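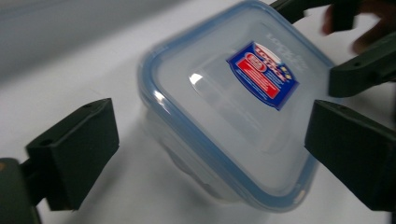
2 min read

Six players, one kitchen table, a war over salt. Hegyi shouldn't work on paper. Too many tokens, a rulebook that contradicts itself on page nine, and a map printed so dark you'll be squinting by teatime. We played it twice in one Saturday.

The set up is simple enough. Everyone runs a valley town. You dig salt, you move salt, you lie about how much salt you've got. Roads are shared, so every cart you send past a neighbour is a cart they can tax. Or stop. Or quietly wave through, in return for something later.

That something later is the whole game. Promises aren't binding. Noreen Hanrahan, who designed it over three winters in Sligo, took the binding ones out after an early playtest went flat. "People were reading contracts to each other," she says. "It was like being at work."

Her first game, Bosau, was a polite thing about ferries and sold 709 copies. She still has the spreadsheet. Hegyi is ruder and a lot quicker – over before the pizza's cold if your group can stop arguing, which ours couldn't.

Is it fair? Not very. The two towns at the top of the map get squeezed early and spend the middle rounds begging. A-yeong Myung, who runs the Tindel games night and has taught it to more groups than anyone, gives those seats to her loudest players. Works a treat. She also bins the weather cards. Do the same, they add 20 minutes and no fun.

Small gripes. The salt cubes and the snow cubes are nearly the same white. Player aids are flimsy. And theres no solo mode, so dont ask.

A second printing is due in December, with the page nine mess sorted and a lighter map. Hanrahan is already on to the next one, working title Sirnuson. Won't say what its about. Boats again, someone told us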